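Entretenir et régler une montre mécanique à remontage manuel

Cette page s'adresse aux propriétaires d'une montre mécanique à remontage manuel, récente ou ancienne. Elle décrit les opérations qui peuvent être conduites à domicile, sans ouverture du boîtier, et précise celles qui relèvent exclusivement de l'atelier. Les indications données valent pour l'ensemble des modèles Ornberg ainsi que pour la plupart des montres de construction comparable. En cas de divergence avec la notice du fabricant, celle-ci prévaut.

Avant de commencer

Il convient de s'installer à une table stable, sous un éclairage franc, les mains propres et sèches. La montre doit être retirée du poignet avant toute manipulation de la couronne : la traction exercée en biais lorsque la montre est portée sollicite la tige de remontoir et peut, à la longue, la fausser.

Le matériel nécessaire se limite aux éléments suivants :

un chiffon en microfibre non pelucheux ;
une brosse souple à poils fins ;
une horloge de référence, radio-pilotée ou synchronisée par réseau ;
un carnet destiné au relevé des écarts de marche ;
un outil à barrettes, si le bracelet doit être déposé.

Les petites fournitures (barrettes, pompes, vis de maillon) seront conservées dans une boîte fermée, à l'abri de l'humidité et hors de portée des enfants.

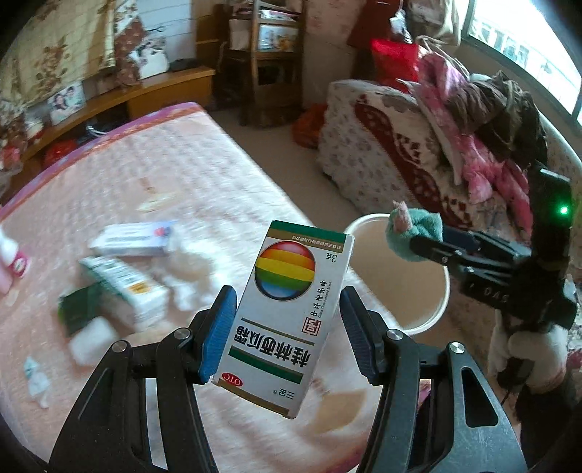 Étape 1. Remonter le mouvement

La couronne étant en position enfoncée, la tourner dans le sens des aiguilles d'une montre, par mouvements réguliers du pouce et de l'index. Le retour en arrière est sans effet sur le ressort et ne présente aucun danger pour le mécanisme.

Poursuivre jusqu'à percevoir une résistance nette. Celle-ci signale que le ressort de barillet est entièrement armé ; toute force supplémentaire doit être évitée. Sur le calibre Keleck 1156, le remontage complet confère une réserve de marche de 90 heures. Les calibres plus anciens disposent souvent d'une réserve nettement inférieure et doivent être remontés chaque jour.

Il est recommandé de procéder à heure fixe, de préférence le matin. Une montre remontée avec régularité travaille dans la partie la plus constante de la détente du ressort, et sa marche s'en trouve améliorée.

Les montres dotées d'une couronne vissée demandent une précaution particulière. La couronne doit être dévissée complètement avant le remontage, puis revissée en exerçant une légère pression vers le boîtier. Si le filetage n'accroche pas immédiatement, revenir d'un quart de tour en arrière et recommencer sans forcer.

Étape 2. Mettre à l'heure

Tirer la couronne jusqu'à sa dernière position. Sur les mouvements équipés d'un arrêt de balancier, l'aiguille des secondes s'immobilise ; il est alors possible d'attendre qu'elle se trouve à 12 heures pour effectuer une mise à l'heure à la seconde près.

Amener l'aiguille des minutes légèrement au-delà de l'heure voulue, puis revenir et terminer le réglage par un court mouvement vers l'avant. Cette manière de faire rattrape le jeu des engrenages et évite que l'aiguille ne demeure immobile pendant les premiers instants. Repousser ensuite la couronne au signal de l'horloge de référence.

Étape 3. Corriger la date

La correction rapide de la date ne doit jamais être employée entre 20 heures et 3 heures. Durant cet intervalle, le doigt d'entraînement est en prise avec le disque de quantième, et une correction forcée peut endommager les dents de l'un ou de l'autre.

Avant toute correction, faire avancer les aiguilles au-delà de minuit afin d'établir si la montre indique une heure du matin ou de l'après-midi. Placer ensuite les aiguilles sur 6 heures, régler le quantième sur la veille, puis faire avancer les aiguilles jusqu'au changement de date et à l'heure exacte.

Les modèles à quantième complet de la série Cloda sont munis de correcteurs logés dans la carrure. Ceux-ci s'actionnent au moyen du poinçon fourni, à l'exclusion de tout autre objet. L'usage d'une aiguille ou d'un trombone raye le boîtier et peut détériorer le joint du correcteur.

Étape 4. Relever la marche

L'appréciation de la précision d'une montre suppose un relevé sur 11 jours consécutifs. Chaque jour, à la même heure, noter l'écart avec l'horloge de référence, précédé du signe plus en cas d'avance et du signe moins en cas de retard. Indiquer également la position dans laquelle la montre a été laissée pendant la nuit : cadran vers le haut, couronne vers le haut ou couronne vers le bas.

La position nocturne influe sensiblement sur le résultat. Une montre qui avance un peu au porter peut souvent être ramenée à l'heure par le seul choix de sa position de repos -- procédé ancien, et toujours valable. Le carnet permettra de déterminer la position la plus favorable, qui diffère d'un exemplaire à l'autre.

Une avance soudaine de plusieurs minutes par jour indique généralement une magnétisation du spiral. Les sources les plus courantes sont les fermoirs aimantés de sacs et d'étuis, les haut-parleurs et certaines plaques de cuisson. La démagnétisation est une opération brève, réalisée au comptoir par tout horloger équipé.

Le lieu où la montre est déposée au quotidien mérite la même attention. Dans une pièce de séjour, on choisira un emplacement dégagé, éloigné des enceintes, des radiateurs et du bord des meubles.
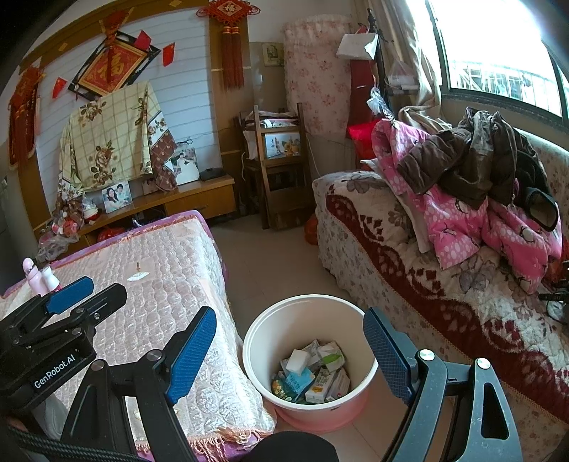 Étape 5. Nettoyer le boîtier et le bracelet

Vérifier que la couronne est enfoncée ou vissée. Passer le chiffon sec sur la glace et la carrure, puis la brosse entre les cornes, où s'accumulent la poussière et les résidus de peau.

Les bracelets métalliques peuvent être déposés et lavés séparément à l'eau tiède légèrement savonneuse, rincés, puis séchés avec soin. Les bracelets en cuir ne doivent pas être mouillés. Un cuir humide sera laissé à plat, loin de toute source de chaleur, jusqu'à séchage complet. Les ateliers Ó Dálaigh, qui confectionnent les bracelets d'origine, déconseillent l'application de cirage ou de graisse sur la doublure.

L'indication d'étanchéité portée sur le fond du boîtier s'entend pour des joints en bon état. Une montre marquée 200 mètres dont les joints n'ont pas été contrôlés depuis plusieurs années doit être considérée comme non étanche et tenue à l'écart de l'eau.

Étape 6. Ranger une montre non portée

Laisser le mouvement se désarmer de lui-même. Envelopper la montre dans un tissu doux et la placer dans son écrin, à température ambiante stable. Un remontage mensuel, suivi de quelques heures de marche, suffit pendant la période de rangement.

Les remontoirs rotatifs sont sans utilité pour un mouvement à remontage manuel.

Opérations réservées à l'atelier

Les interventions suivantes ne doivent pas être entreprises par le propriétaire :

ouverture du fond, vissé ou à pression ;
réglage de la raquette ou des masselottes du balancier ;
remplacement de la glace, des aiguilles ou de la couronne ;
lubrification, totale ou partielle ;
contrôle d'étanchéité.

Toute ouverture effectuée hors du réseau agréé met fin à la garantie. Les montres destinées à la révision doivent être déposées avec leur carnet de marche, lorsqu'il a été tenu. Les demandes reçues en octobre sont traitées dans l'ordre d'arrivée, après la fermeture annuelle de l'atelier.

Fiche technique établie sous la responsabilité d'Eamon Heffernan, service après-vente, Ornberg.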